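The Last Ferry Out of Stistness

Missed it. Obviously missed it. The ramp was already up when I came round the fish shed with my bag banging on my hip and one shoelace doing its own thing, and the man in the orange vest looked at me and then looked at the water, like the water might want to handle it.

Next one?

Six in the morning, he said.

It was ten past nine at night. January. Wind straight off the sound and into my teeth.

So. Stistness. I had been in Stistness for four days to empty my aunt's apartment and I was done with Stistness, I had said goodbye to it, I had given the landlord the keys and gotten back a receipt for the keys, which I didn't ask for. I had eaten the last of the crackers. You can't go back to a place after that. You've closed it.

The waiting room was open though. Lights on, heater ticking. Two benches, a machine that sold coffee and also soup out of the same nozzle, a rack of leaflets for things that happen in summer. I took the bench by the heater and put the bag on the floor between my feet and then on the bench and then on the floor again.

In the bag: her good scissors. A radio. Letters, a lot of letters, tied with kitchen string. A tin with buttons. And a jar, wrapped in a dish towel, wrapped in a sweater, of the apricot stuff.

I should explain the apricot stuff.

My aunt made it every fall for as long as I was alive. Not a jam. Not quite a drink. She called it cordial when the neighbors were there and she called it the stuff when they weren't. You put a spoon of it in hot water, or you put a lot of it in cold water, or if you were her you put it in a glass and that was it, that was the recipe. Bright orange. Stained everything. There's a tablecloth somewhere with a ring on it from when I was eight, and I told her it was the cat, and she looked at the cat for a long time and then said well, he's sorry.

This was the last jar. I checked every cupboard. I checked behind the water heater.
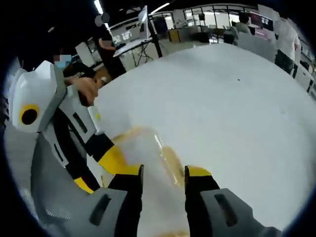 Something orange to drink.

Half past nine a woman came in with a dog. Big coat, small dog. She'd missed it too, or she said she had, but she wasn't out of breath and she didn't have a bag. She sat down on the other bench and the dog sat on her foot.

You're the niece, she said.

I said I was a niece.

From over the bakery. You look like her around the, and she waved a hand at her whole face.

Okay. So that's how it was going to be. I have a thing I do with strangers where I get very interested in my phone, but my phone was at 3 percent and the outlet by the heater had tape over it. So I looked at the leaflets. Visit Wurkutance, one said. Walk the old salt road. There was a drawing of a family walking the old salt road and every one of them was pointing at something different.

She was going to take me there, I said. I don't know why I said it. Wurkutance. When I was little. She said next summer every summer.

Oh, she never went to Wurkutance, the woman said. She hated Wurkutance.

She did?

She worked there. At Bjarnason, the cannery, before it shut. Three years. Said she'd sooner walk into the sea with a stove tied on. The woman scratched the dog. She'd tell you next summer because you had your heart set.

The heater ticked. Out past the window there was one light moving, a boat or a buoy, I can't tell the difference, I never could. She tried to teach me that as well.

I thought about that for a while. All those summers. Me with my little backpack packed, the one with the whale on it, standing by the door asking is it this summer, and her saying next one for sure, and then distracting me with ice cream or the beach or a dead crab. And I'd been carrying it for thirty years like a small stone, that she forgot. That I wasnt important enough to put on a bus.

I could of just asked.

Did she talk about it much, I said. The cannery.

Never. Well. Once. There was a fire there, a small one, and they all stood out on the road in their aprons in the rain, and the foreman came out and counted them, and he got to the end and started over. And your aunt said she knew right then. He was counting the aprons. She went in the next morning and handed hers over and said now you're one short. The woman laughed so the dog looked up. Took the ferry here the same day. Got off with nothing, not even a hat. Walked up to the bakery and asked if the room was free.

And was it?

No! There was a man in it. She waited on the stairs till he left.

How long?

Till spring, the woman said, and I honestly couldn't tell if she was kidding.

I went and got a coffee from the machine. It tasted like the soup. I got her one too and she held it in both hands and didn't drink it, she knew better, she lives here.

Ten thirty. Eleven. She told me about the winter the harbor froze and somebody's cousin drove a van across on a bet. Told me about my aunt and the choir, which was news, I did not know there was a choir, I didn't know she could sing. She couldn't, the woman said. She stood at the back and moved her mouth and did the chairs after. Eleven years. Told me about a man from Kasomby who came over on the boat every other week with a box of apricots, and how he always had a reason. Too many on the tree. They were going to go bad. He was coming over anyway.

I sat up. There's apricots in Kasomby?

There was one tree. His. Against the south wall of his house, he'd put glass in front of it, whole windows, from the school when they tore it down. Stupid thing to grow up here. It shouldn't of lived.

Who was he?

She looked at me kind of sideways. You've got the letters in that bag, I think.

I did have the letters in that bag.

I hadn't read them. I'd seen they were from one person, same slanty writing all the way through, and I'd thought, not mine, and tied them back up. I pulled the bundle out now and held it in my lap. 131 of them, it said so, she'd written the number on a scrap of paper and tucked it under the string. Her handwriting. She always wrote down how many of a thing there was. Buttons, jars, eggs. Drove my mother crazy.

Is he still there?

Died the year before last, the woman said. Tree's there. His boy sells the fruit, what there is of it. She stood up and the dog stood up. Well.

You're going?

I live across the street, she said. I saw you through the window with your bag. I thought, that's a long night.

She buttoned the big coat. I said wait and got the jar out. Unwrapped the sweater, unwrapped the dish towel. It glowed, it really did, under that awful light. I didn't have anything to put it in but the machine had paper cups, a stack of them on the side, so I took two and unscrewed the lid, and it stuck, and then it didn't, and some of it went down my sleeve.

No spoon. No hot water. We had it her way.

Sweet first and then it gets you in the throat. I'd forgotten that part. The woman coughed and wiped her eyes with the back of her glove and said good lord, and the dog sneezed, and then she set her cup down on the bench real careful and went out, and I watched her cross the street and a light come on upstairs.

I put the lid back on. Half left. More than half.

There was a timetable on the wall, under scratched plastic. I'd only ever looked at the one line of it, the six o'clock, the one that goes home. But there's another boat. Small one, mail and freight, takes 12 passengers if they don't mind standing. Leaves at 5:40 from the other side of the fish shed. Goes to Kasomby.

Couldn't sleep. Bench too short, heater too loud. Somewhere after two I untied the string and read the first one, just the first one. It was mostly about drainage. He was worried about the roots. He'd dug a trench by the wall and lined it with gravel and he wanted to know what she thought, and then at the bottom, squeezed in, like he'd run out of page before he ran out of nerve: it was a good Saturday, the tide was wrong but I did not mind it.

I read it four times. I tied the string back up.

5:25 and still black out. I washed my face in the little sink. Sleeve still sticky, orange to the elbow. The man in the vest was back, or a different man in the same vest, and he saw me coming out with the bag and pointed me left, toward the big boat, very kind, very slow, like you'd do for somebody who had already missed one.

I went right.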